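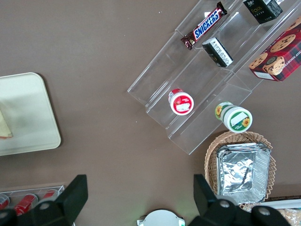

Sadao Mizuno, commenting on a draft of this paper, wrote that a shop does not need a robot that can pick up a candy bar. It needs one that can be left alone with the shelf until closing time, and he saw no evidence that any current system was close to that. We think the comment is fair, and we have arranged this section around it.

4.2 Packing mixed goods

The packing task used in the Stiltport trials is simple to state. The arm takes one product at a time and puts it in a basket. A person new to the job learns it in a few minutes. The difficulty for the machine comes from the goods, which differ in stiffness, surface and shape. A boxed product keeps its form when the fingers close. A candy bar in a wrapper can be held at almost any point along its length. Cans roll if they are touched off center. Soft food in plastic wrap is the hardest class, because the force that holds the wrap firmly may also crush what is inside it.

We ran 88 attempts with the Prusel controller. An attempt was counted as complete if the product was released inside the basket, undamaged, with no help from the operator. By this measure 70 attempts were complete. Most of the others failed at the first grasp, when the fingers closed on a fold of packaging or pushed the product out of reach. In 6 attempts the product was picked up correctly and then dropped on the way.

Figure 4 gives the wrist camera's view during handling of a wrapped sandwich. The fingers hold it upright by the lower part of the wrap, with the woven basket underneath. Bread, lettuce and an orange-red filling can be made out through the plastic, and the wrap has glossy streaks across it.
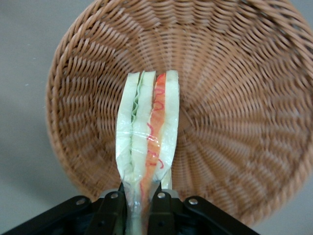 Reflections from clear packaging were a regular source of error in the grasp planner. The Flinder segmentation model often split one wrapped product into two regions, and the planner then chose a grasp point on the smaller one. Lowering the lights helped, but few shops would accept that. We kept the normal lighting for all attempts reported in this section.

Speed is a separate matter. The controller was allowed 20 seconds per product, and it often used most of that time. A clerk packs several products in the same period while talking to a customer. For restocking after hours the slower rate may be acceptable. For packing at a counter it is not.

To return to Mizuno's point, every attempt was watched by an operator, who also put the goods back between attempts. We therefore make no claim about unattended use. The second round, planned for June with the Shimada fingertips, will include longer runs in which the operator steps in only after a failure.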